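Gripper trial checklist, cell 4
Tandstead test room, April
Arm: Manninen. Fingers under trial: Steva two-finger set, compared with the Cillico set.

Before power on
Emergency stop pressed and released, arm stays off: OK
Wrist cable clear of joint 5 through full travel: OK
Finger screws checked with the torque driver: OK
Finger surfaces: scuffed, worn along the edges. Usable. Recheck after 48 more cycles.
Wrist camera bracket tight: OK

Work area
Mugs only on the table, mixed handle shapes: OK
Table surface: scuffs and smudges, small dark specks. Wipe down before the next set.
Floor tape visible, gate closed: OK 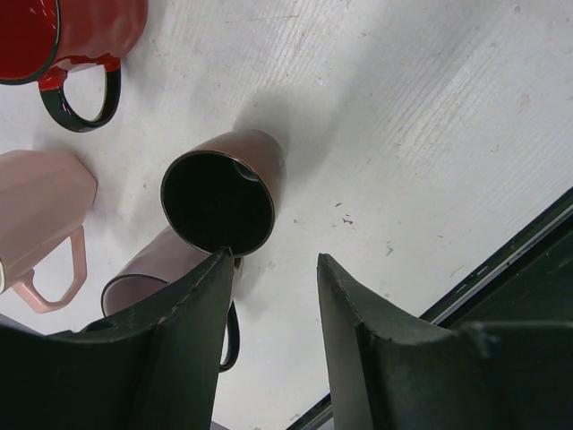
Slow speed run
Approach stops when the gate is opened: OK
Grip force limit set the same for both finger sets: OK
Release on loss of air: NOT TESTED. Regulator was out for service.
Controller log saved as run 301: OK

Comments
Steva tips are easier to get through a loop handle. Cillico tips are wider and held better on the rim. Angular handles need a different wrist angle, so do not reuse the round handle program.

Do not go to full speed until the air loss test is signed off.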